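[Stovent-list] Katia's radio interview
2 min read

Hi all,

I finally listened to the whole thing last night, dishes in the sink, tea gone cold, and oh my goodness. Gualtiero wrote:

> Did anybody catch Katia Zuccaro on Radio Tilitz? She says she and
> Corrado Monti were already separated when they filmed the Werumum
> finale, and they still had to do the wedding scene! 62 takes!
> Gualtiero D'Amico

Sixty-two takes of marrying your ex! I'd have hidden in the trailer. She laughed all the way through telling it, though, and she was so sweet about him (he still calls her mother every week, apparently). 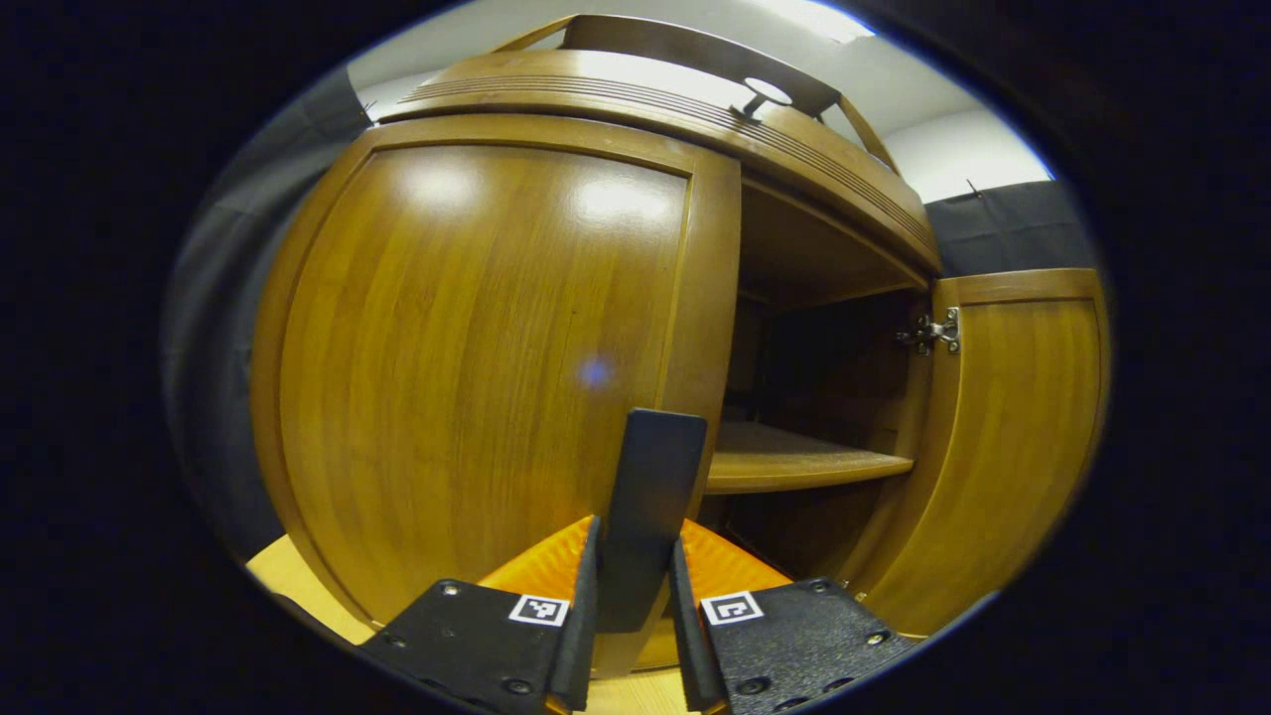 Marisa Bortolotti: I'm not buying the sweet part. She went very quiet when the host brought up the Odukoya tour and who was on the bus with him.

Fair point, Marisa, I noticed that pause too. But I've been a fan since season one and I think she just didn't want to drag a third person into it. Remember February, when every magazine had them "back together" because they ate at the same restaurant? There were 70 other people in there!

A few things I want to talk over before the reunion special:

- Will Corrado do his own interview now? My bet is yes, and soon.
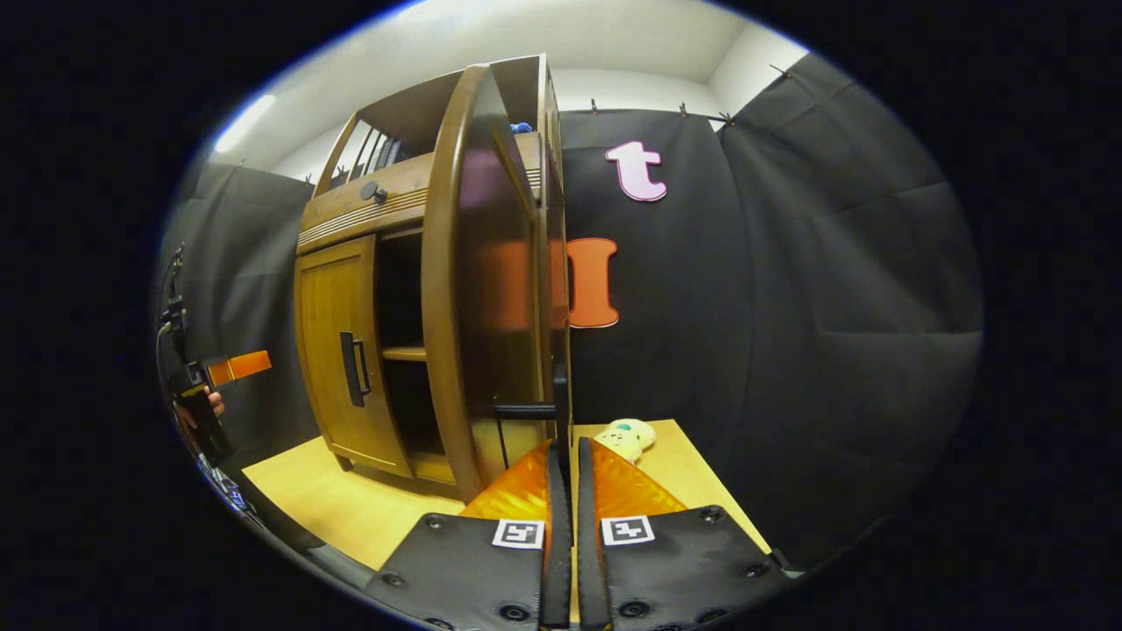
- Do we believe her about a season 3? She said "never say never," and I'm holding on to that with both hands.

Write back, I'm up late anyway!
Pierina

Comments

katfan100: 62 takes and they used the one where he's crying. I knew those were real tears

Gualtiero D'Amico: He'll talk. He always talks.

Recent threads
Odukoya tour bus photos, old or new?
Werumum finale rewatch
Who is hosting the reunion special?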